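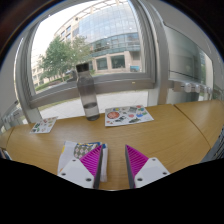 A light brown wooden table.

Skellcombe range to close for relining, battalion moves its gunnery to Rollard

January 12, 2021

The battalion's spring gunnery will be held at Rollard this year. The main range at Skellcombe is closing for repair work on the backstop berms and the drainage behind them, and range control has told units to plan on a closure of 60 days. The closure begins in April, on the day after the engineer company finishes its demolition training there. Units that had reserved time at Skellcombe during that period have been offered Rollard or a later slot. The battalion took Rollard.

Maj. Silvia Bednárik, the operations officer, briefed the company commanders on the move last week. Most of what follows comes from her briefing and from the written order that went out afterward. Where the order and the briefing differed, we asked, and we have gone with the order.

What is changing

The gunnery itself is the same as before. Crews will shoot the same tables in the same sequence, and the qualification standard has not moved. What changes is the ground, the travel, and the hours.

Rollard is a shorter range than Skellcombe and has fewer lanes open at one time. That means the companies will shoot in sequence, with one company on the line while the next is in the assembly area drawing ammunition and doing its checks. At Skellcombe two companies could be on the range together, and crews got used to finishing early. They should not expect that at Rollard. Headquarters company will shoot last.

The day range opens at 1000. The order is firm on this. Rollard sits close to the county road, and the agreement with the county allows no firing before that time on any day of the week. Crews can be on the ground earlier for boresighting and safety briefings, but no live rounds will be loaded until the tower gives the word. Day firing stops when the light goes, and the range then goes cold for the changeover to night fire.

Night fire ends at 2000. This is a good deal earlier than at Skellcombe, where the night tables often ran until the last crew was done. At this time of the season there will be a narrow window between full dark and the cutoff, and Bednárik told the commanders that it is the part of the plan she likes least. If a crew has not completed its night table by the cutoff, it will go back in line for the following night. No extensions will be requested.

"I would sooner have a crew shoot on the second night than rush it on the first," she said. "We have built in a spare night at the end. I hope we don't need it, but it's there."

Getting there

Wheeled vehicles will road march from the armory at Delbridge. The route goes out by the state highway and turns off at the Vrabec grain elevator, then follows the county road to the west gate. Drivers who have been to Rollard before will remember the east gate. It is now locked, and the bridge on that side has been posted with a lower weight limit. Do not go to the east gate, even in a private car, as there is no place to turn around with a trailer and the shoulder is soft.

Tracked vehicles will go by rail to the Vrabec siding and be unloaded there. The siding has one ramp. The maintenance section will send a party ahead of the main body to check the ramp, lay dunnage, and meet the train. Ground guides are required for every vehicle coming off the cars and for all movement inside the siding fence. The railroad has asked that nobody walk along the main track to get to the vehicles. Use the crossing by the signal box.

Privately owned vehicles may be left at the armory in Delbridge. Put a card in the windshield with your name, unit, and a phone number for someone at home. Last year several cars had to be moved for snow clearing and it took most of a day to find out whose they were.

Rations and quarters

The barracks at Rollard will be open, but only the two buildings nearest the mess hall have had their boilers inspected. Those go to the crews who are firing. Support personnel will be in general-purpose tents with heaters on the hardstand behind the motor pool. Anyone who is in tents should bring the heavy sleeping bag and a second pair of boots. The hardstand drains badly on the north side, so pitch away from the fence.

The mess hall will serve breakfast and supper hot. The noon meal will be field rations on the line. The mess sergeant has asked companies to send their headcounts in by the evening before, and to include attached personnel. Special diet requests go on the same sheet.

There is a small exchange on post, but its hours have been cut and it is closed on Sundays. Buy batteries, foot powder, and whatever else you use before leaving home. The closest store off post is in Vrabec and it is not large.

Ammunition and safety

Sgt. 1st Class Anežka Ondrejka will be the range safety NCO for the full period. She ran the ammunition point at the last two gunneries and knows the paperwork better than anyone in the battalion. Her instructions for the ammunition point are posted in each company orderly room, and she has asked that crew commanders read them before the train leaves. A few points from those instructions are repeated below.

Ammunition is signed for by the crew commander in person. A driver or gunner may carry it but may not sign.

Brass and packing material come back to the point the same day. This includes the inner cardboard. At Rollard the turn-in is weighed, and a company that comes up short will stay on the range until the difference is found.

Misfires are reported to the tower right away, and the crew stays where it is with the gun pointed downrange. The waiting period starts when the tower acknowledges the report.

Hearing protection is worn forward of the yellow stakes at all times, including by visitors and by people who are only passing through. The stakes at Rollard are set farther back than at Skellcombe, and the path from the latrines to the assembly area goes inside them for a short distance. Ondrejka has asked for the path to be moved. Until it is, wear your plugs.

Smoking is allowed in one place, next to the fire point behind the tower. The grass at Rollard is kept long on purpose for ground-nesting birds and it burns easily, even in cool weather. The range fire party will be made up from whichever company is next in line to fire.

The neighbors

Rollard has not been used for anything heavier than small arms in a while. Families living along the county road have gotten used to that. Notices will be sent to every address on the road, and a schedule will be posted at the Vrabec post office and on the board outside the county building in Delbridge. Farmers with livestock in the adjoining pastures have been telephoned. If you are stopped by someone with a complaint, be polite, take down a name and number, and pass it to the operations tent. Do not promise anything about times or noise levels.

Vehicles leaving the training area will be washed at the west gate before going onto the public road. This adds time to the return march and the movement table allows for it.

Families

There will be no family day during this gunnery. Rollard has no viewing stand and no safe place to put visitors, and with the companies firing in sequence there is no point in the day when everyone would be free. The family day that is normally held at Skellcombe has been put off until the range there reopens. We will print the details when we have them.

Phones may be used in the barracks and tents but are to be left with the first sergeant when a crew goes forward. Coverage at Rollard is poor in any case. In an emergency, families should call the armory in Delbridge, where the desk will be manned day and night and can reach the tower by radio.

Employers who need a letter for the training period can get one from the orderly room. Ask early. The letters need the commander's signature, and he will be away for part of the month.

Rest of the year

The summer training period is still planned for Skellcombe. Range control expects the berm work to be finished by then, though the road to the far observation post may not be. The engineer company has offered to grade it if the county will supply the gravel, and that is being talked over now.

The small arms ranges at Skellcombe are not part of the closure. Weekend rifle and pistol qualification goes on there as scheduled, using the south entrance only.

Crew lists for Rollard are due to the operations section by the end of this month's drill. Changes after that go through Maj. Bednárik. Soldiers who are not yet current on the simulator cannot be listed on a firing crew, and there are still open evenings on the simulator in Delbridge. Sign up on the sheet outside the supply room.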